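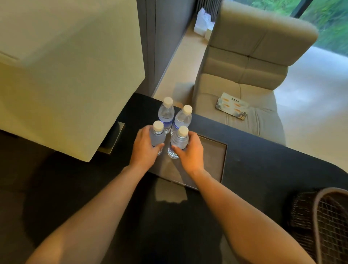 Posted by the Tirdale desk, January 6, 2019
Reviewed: Skorthorpe Handling Rules for Recorded Tasks, pocket edition, spiral bound, $53

Quick one, I'm between jobs. Bought this for the rules on recording people doing hand tasks for robots to learn from. Had been using the Venckus sheets, which date from 2008 and read like it.

The good. Short rules, plain words. Sleeves up past the wrist. Both hands in view before you touch anything. Grip low on a bottle, near the base, so the cap stays clear - I'd been doing it any old way. Clear plastic on a dark top gets its own page, with a note on reflections, and it's the best page in the book. Water bottles grouped tight get a rule too: take the front ones first, don't reach over.

Also liked the bit on backgrounds. Leave the chairs, leave the lamp, leave the bag on the ledge. A real room is fine. Saved me an hour of tidying per set.

Not so good. 289 rules is too many and the numbering jumps. Section on labels contradicts itself - turn them away on one page, leave as found on the next. Went with as found. No index!! The colour tabs fell off in a week. And nothing on glare from big windows, wich is most of my trouble at the table by noon.

The Ivilon guide covers windows properly but it's $685 and wants you to sign up for updates. No thanks.

Would I buy again, yes. Keep a pencil with it, you'll be fixing page refrences. New edition due in April, so maybe hold off if you're not in a rush.

Four out of five.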